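The case for the hole in the desk
12/04/2023

Office furniture reviews spend most of their length on height range and load rating. The cable hole gets a line in the spec table, if that. I think this is the wrong way round. A desk is raised or lowered a few times a day at most, but its cables sit in the same spot for years, and their route decides how much of the top can be used. 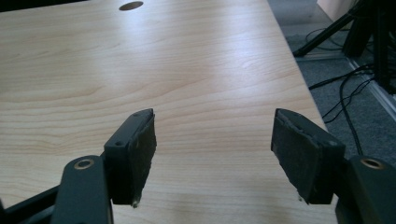
Placement matters more than diameter. The Helleo tops I fitted last July had the hole 225 mm in from the back, and any monitor stand with a decent foot covered it. Near the far edge is the right spot. A small round hole back there, as on this wood-grain top, leaves a clear stretch of surface in front of it, and a keyboard or notebook will never land on it.

My second complaint is about what happens below the top. Drikeck sells a tray for $28 that holds 11 cables, and it does the job. Most offices skip it and let everything drop to the carpet, where it collects dust and catches chair castors. A hole near the far edge does nothing for leads that never go through it - the black ones hanging by this square table and tangled on the floor to its right show how quickly the grey carpet becomes the cable tray. I would sooner pay for the tray and a bag of ties than for a thicker top.
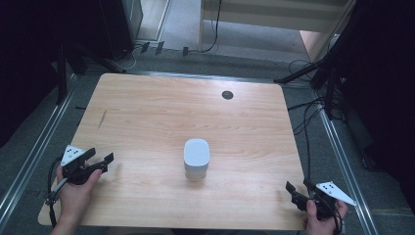 Gaster now offers its tops undrilled, with the hole as a $17 extra. I would order it every time, and specify the position in writing.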